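Biltik buying Trovel – anyone else's supply contract up in the air?

pirnwood_pete
Regular
Our Trovel rep called at 7 a.m. to say nothing is changing. In my experience that call only goes out when everything is changing. We buy for 51 sites, mostly hotel breakfast, and juice concentrate is our biggest line with them. Has anybody seen new terms yet?

grumblecart
Got mine in March. Minimum order went from 348 cases to 600. The letter called this "simplified."

lowbidder
You're all being dramatic. Biltik bought Tveit and our prices went down.

grumblecart
For how long?

lowbidder
Two quarters. Still counts.

pirnwood_pete
Regular
I'd take two quarters. What bothers me is the clause on page four that lets them swap in an "equivalent product" without asking. I've had equivalent product. Guests notice, and then they tell the front desk, who tell me.

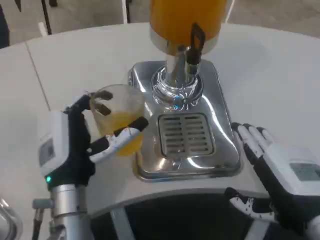
So I've asked for that clause to come out, and for the old minimum to stay through the end of the contract. The rep said he'd take it upstairs. I didn't know they had an upstairs.

dockdoor9
They'll give you the minimum and keep the clause. Same deal they offered us.

lowbidder
Which is fine. Concentrate is concentrate.

grumblecart
Remind me never to eat breakfast at your place.

dockdoor9
Pete, check the rebate table too. Ours used to kick in at 2159 cases a year and now it just says "by agreement."

pirnwood_pete
Regular
Checked. Mine says "by agreement" as well. I don't recall agreeing. Calling him back after lunch.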